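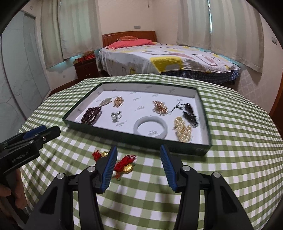 Necklaces, a ring and a bangle in a box lid on a checked tablecloth.

I have sorted secondhand jewelry at Planley for 4 years. We buy mixed lots, mostly house clearances, and sell the pieces one by one from the warehouse in Clandale. In November the company put in an automated sorting line from Prakumico, and a few people have asked me what it changed.

The line takes rings, bangles and anything else that holds its shape. It weighs each piece, takes its picture and drops it in a numbered tray. On a good day it gets through nearly 1,000 pieces. I used to do 300 and go home with sore eyes.

Chains are still ours. So are bead strands and whatever comes in knotted together. The line sends those to a reject bin and we untangle them at the bench, same as before, except now it's most of the shift. My hands get more tired than they used to.

Two people moved to the Lins site to do listings. They were asked first, and one of them likes it better. No one was let go, but the evening shift wasn't refilled either.

Pay went up 65 cents an hour for bench work. We've asked for better chairs and a second lamp. The lamp came last week.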